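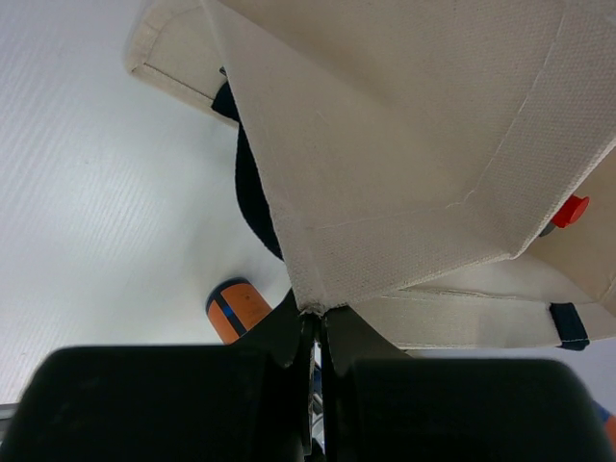
Canvas flap with stitched hem, fraying at one corner.

The repair bench at Julden handles canvas goods of every sort, and most of what arrives has the same fault. "Corners go first," the head of repairs says. "The hem is folded there, so the cloth is thick and takes the rubbing."

The shop in Tullow took in 1484 pieces last year, 200 of them in October. A frayed corner is trimmed back to sound weave, refolded and sewn again. The bench allows 28 minutes for it.

"I don't pull a loose thread," she says. "I follow it back to the seam and check the stitches on both sides. If they hold, I tie it off. If they slip, I open the hem and redo the run."

Patches are cut from washed canvas. New cloth shrinks and puckers the seam.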